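Robot taking drives out of old desktops: what rules do we need before we let it run?

Posted by Melaniia Levchenko in Workshop and Repair, 14 replies hidden, 3 shown

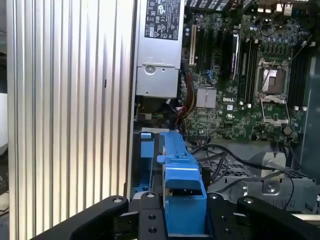 Gripper inside one of the Dell towers, at the blue drive carrier.

Hello everybody, and thank you in advance for reading, I know I go on a bit. I help run the bench at Rema, a small refurbishing shop, and since May we have had an arm that can reach into an opened tower and pull the drive carrier. A contract has just come in for 800 desktops from a school district, and my boss would love to have the arm going while the rest of us do the sorting and testing.

My worry is that we have no written rules for it at all. We have a good sheet for people (wrist strap, unplug first, log the serial number) but it says nothing about a machine doing the same job. Do we need a fence? Is it enough that the arm is one of the small slow ones? And who signs for the drive, if no person took it out? Some of these will have student records on them and I would hate to get that part wrong.

Melaniia

Soo-ah Um
Member, 2671 posts

What a nice job to have, and I'm so glad you're asking before the big batch comes in! I did this sort of work for years at Skeltora and we wrote our rules the hard way, one close call at a time, so please take whatever is useful.

Start with a risk assessment of the whole setup and not only the arm. That is the point people miss. An arm can be sold as safe to work beside, but the standards (look up ISO 10218, and there is a US version too) want you to look at the arm, the gripper, the part and the task all together. A slow arm holding a steel bracket with a sharp corner is still a sharp corner coming at somebody's hand. Whether you need a fence comes out of that assessment, so I can't tell you yes or no from my kitchen table.

For the computers themselves, this is close to what we had on the wall:

Power cord off and out of the room's outlets before the tower goes on the bench. Press the power button once afterward.
The power supply stays shut. Always. The arm does not touch it and neither do you.
A person checks the inside before each run and moves any cable lying over the carrier.
Set a force limit on the pull. If the carrier doesn't release, the arm stops and calls someone. No second try on its own.
Nothing gripped near an open CPU socket. Those contacts bend if you breathe on them, and then the board is scrap.
Anything on the gripper that touches parts should be checked for static, the same as your wrist straps.

On signing, we had the person who loaded the tower sign for the drive, and match the serial number by eye before it went in the locked bin.

Usman Satti
Member

just put a light curtain on it and you're fine. we have one at Gonetti and it never gives trouble

Rangi Bolger
Moderator

Usman, a light curtain may well be part of it, but it has to be far enough back that the arm stops before a hand gets there, and that distance has to be worked out for the stopping time of her arm. So it goes after the assessment, I'm afraid.

Melaniia, I agree with Soo-ah on nearly all of it. For the data side I would read NIST 800-88, which covers wiping and destroying drives, and then ask the school district what they want in the paperwork, as their contract may be stricter than anything we tell you. I'd also keep the arm's own log of each pull beside the signed sheet. When the two don't match, stop and find the drive before you load another tower.

One small thing from my own bench: write down who is allowed to restart the arm after a stop. Ours said "trained staff" and that meant whoever was nearest.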